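About Davthorpe Packing and Sorting

Davthorpe is a small packing and sorting business on Hendricks Road. We take in mixed household and shop goods, sort them, bag them and send them out again to stores and charities. We started with one bench and a borrowed scale. Today we have 23 people on staff and 12 benches, all on one floor.

Most of what leaves our building goes out in thin plastic bags. We use light ones because a packer can check the color of what is inside without opening the bag again. Small toys, kitchen items and craft supplies all go this way. Larger goods go in cartons – those are handled at our Domonmont site.

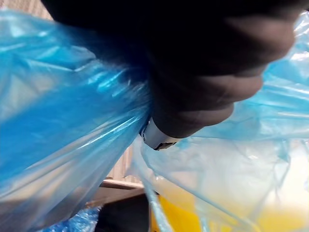 Page 3

Blue has been our bag color from the start. We keep a deeper blue and a paler one, both see-through to some degree, and a yellow item still shows up well through the pale film. Bags are gathered at the neck and held tight before they are moved. Anything with a sharp corner gets a second bag.

Our Rirnska line is the newest part of the floor and takes small mixed orders. Customers can send as few as 30 pieces. December is our busiest month, so please book early if you need goods out before the holidays.

Visitors are welcome by appointment. Please use the side door on Hendricks Road and ring the bell – the front is for deliveries only.

Page last updated Feb 10, 2020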